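The Small Plates Racket
Opinion | By Annelies Vermeulen

Every January the same advice comes back around: buy smaller plates and you'll eat less. I've never believed it, and I say that as someone who has bought the plates.

The theory is that a modest portion looks sad on a big plate, so we pile on more. Maybe. But the people I know who eat off small plates go back for seconds, and then they have a cookie because they feel they've earned it. My neighbor Kai-wen Fu switched his whole kitchen over and lost 2 pounds, which he found again by spring. 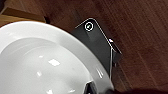
So who gains from all this? The people selling plates, mostly.

A store called Skivari now wants $500 for a "mindful" dinner set with a printed guide on chewing. I read the guide. It says to chew slowly and put the fork down between bites - my grandmother used to say that for free, usually while taking the bread away.

I don't doubt that how we eat matters. I doubt that a cupboard can do the work. If dinner is 2,000 calories of cheese and cream, a narrower rim won't save anyone. Keep the plates you have, and cook a little less pasta.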